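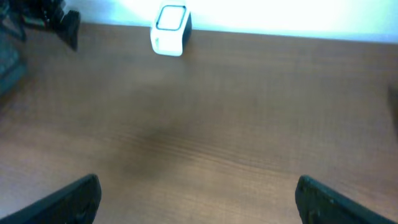 Jun 27, 2020

I've been trying to write down how my mother made stock, and it's harder than I expected. She never used a recipe for it. She had a pot with a dent on one side and she filled it with whatever bones were in the freezer, and by dinnertime the whole apartment in Rernville smelled like it. I grew up thinking every kitchen smelled that way.

When I moved to Darport I tried to make it from memory and got something thin and gray. I kept at it through that first October, changing one thing each time, and I kept notes on the back of the electric bill. Most of the notes say "no."

The first mistake was boiling. I had the burner up too high and the fat broke up into the water and stayed there. Now I bring it up slowly and turn it down as soon as I see bubbles on one side of the pot. I skim in the first half hour and then leave it alone. My mother didn't skim at all as far as I remember, but she also didn't mind a cloudy bowl.

The second mistake was vegetables. I put them in at the start and they gave up everything they had and then went bitter. Carrots and celery go in for the last 2 hours. Onion can go in earlier, skin on if you want the color. I don't use garlic. I don't use cabbage or broccoli stems either, even though people will tell you stock is a good way to use up scraps. Some scraps should go in the trash.

Chicken backs are the best bones for the money. I used to get them at Bañuelos, the butcher across from the bus stop, where they were kept in the back and you had to ask. Lately they sell them frozen in bags. Feet are better still if you can find them. The stock sets up firm in the fridge and you can cut it with a spoon.

Total time for chicken is 8 hours in my kitchen. I've gone longer and couldn't taste a difference. Beef I've mostly given up on, since the bones cost as much as a roast now and I can't fit enough of them in the pot.

Salt goes in when you use the stock, never before. I ruined a batch of gravy that way, and then a pot of rice the week after with what was left of it.

For storage I pour it into old yogurt tubs and leave room at the top. I write the month on a piece of tape. The tape falls off in the freezer - I've tried three kinds - so now I write on the lid and scrub it off later with rubbing alcohol.
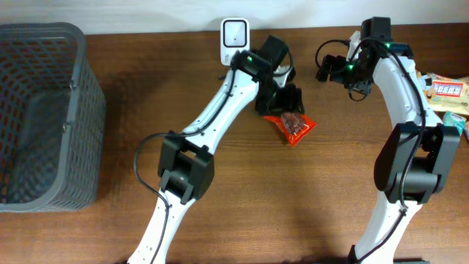
Drokel wrote in after my last post to say that a pressure cooker does all of this in 2 hours and that I'm wasting gas. That may be right. I borrowed one last winter and the stock came out strong and darker than I like, with a cooked taste I couldn't place. It was fine in chili. I wouldn't have wanted to drink it from a mug, and a mug of it with pepper is half the reason I make it.

I did take one thing from that batch, which was to roast the backs for a little while first. Not until brown, only until the skin tightens. It gets rid of some fat and the kitchen smells good early in the day.

I still haven't matched my mother's. Hers had something sweet in it that I can't find, and I've tried parsnip, leek and a spoon of tomato paste. Parsnip was closest. I have a bag of backs thawing in the sink for tomorrow and I'm going to try two parsnips this time, peeled, and leave out one of the carrots.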